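Hurnia Step-In Dog Harness, size L — review after a month

Posted December 2019

Quick one as I have to be out the door. Bought the Hurnia step-in for our rescue, Sithole, big brindle boy, 104 pounds at last weigh in. Pulls like a truck. Came to us in November with a flat collar and a cough and the vet said get him off the collar, so here we are.

Paid $29 plus shipping. Ordered from Cemudico. Took 6 days.

Fit. Size chart says L goes up to 125 pounds and for once the chart is right. Chest strap has plenty left over on him, belly strap less so. If your dog is deep chested measure twice. I measured once and got lucky.

Getting it on. Two paw loops, pull up, clip on the back. First week was a wrestling match, he kept putting both feet in the same hole. Now he stands there and lifts the left one when he sees it. Right one you have to do yourself.

Padding is decent. No rubbing under the legs so far and he's got thin fur there, pink skin, shows everything. Our old Ornanus harness gave him a raw patch in four days. Would not go back to that one.

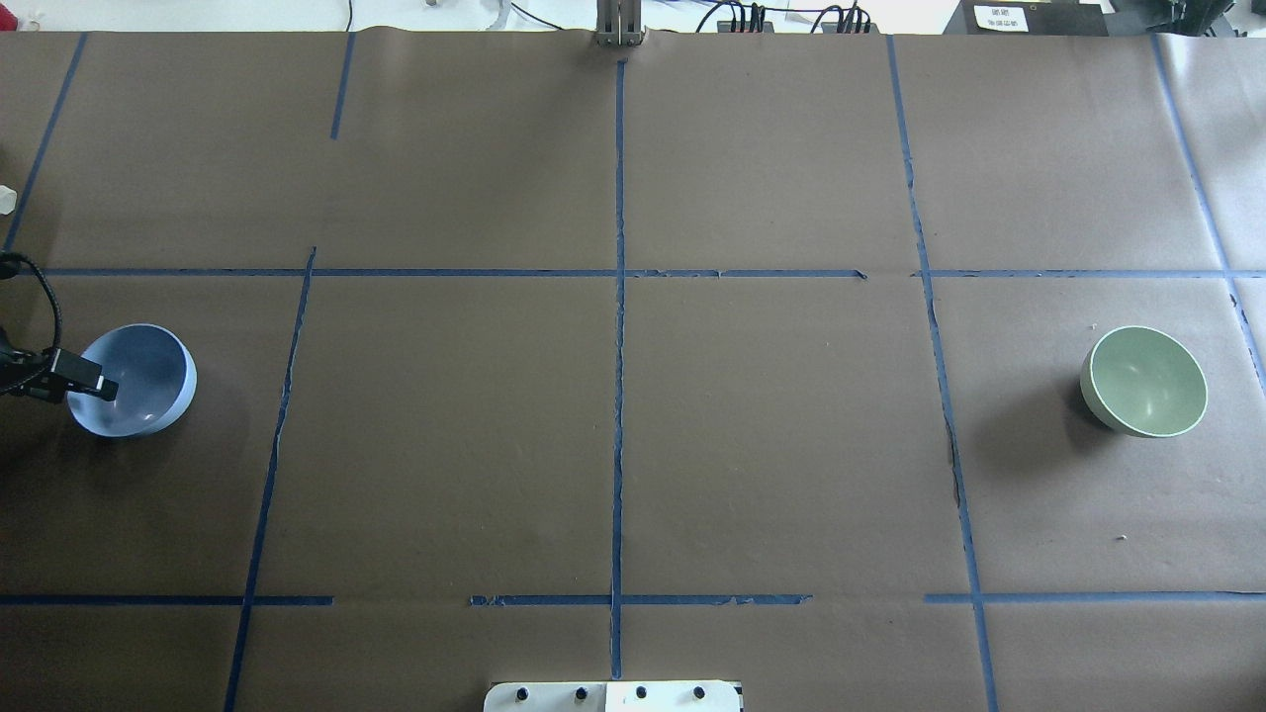 Pulling. It's got a back ring and a front ring. Back ring, forget it, he just leans in and goes. Front ring is much better, he swings round to face me when he lunges. Still lunges at squirrels. No harness fixes squirrels.

One gripe, the front ring slides off center when he's really going. Ends up over by his shoulder and then the whole thing sits crooked and you have to stop and tug it back. Bongani Mthembu at our foster group has the same one on a smaller dog and says hers does it too, worse if anything. She put a couple stitches in the webbing. Might try that.

Clips are plastic. Bit nervous about that with a dog this size but they've held. I run a backup line to his collar tag ring — no, not the tag ring, the proper D ring, please don't clip to the tag ring.

Washing. Cold, in a mesh bag, hang it up. Took all night to dry so do it after the last walk. Color ran a little the first time, my fault for putting a white towel in.

Reflective strip is skinny but it works, Mpho Radebe next door says she saw us coming from the corner with her headlights. Good enough for me, it's dark by five now.

Would I buy it agian? Yes at that price. Four stars, loses one for the sliding ring. If they ever do metal clips I'd pay extra. Will update if anything snaps.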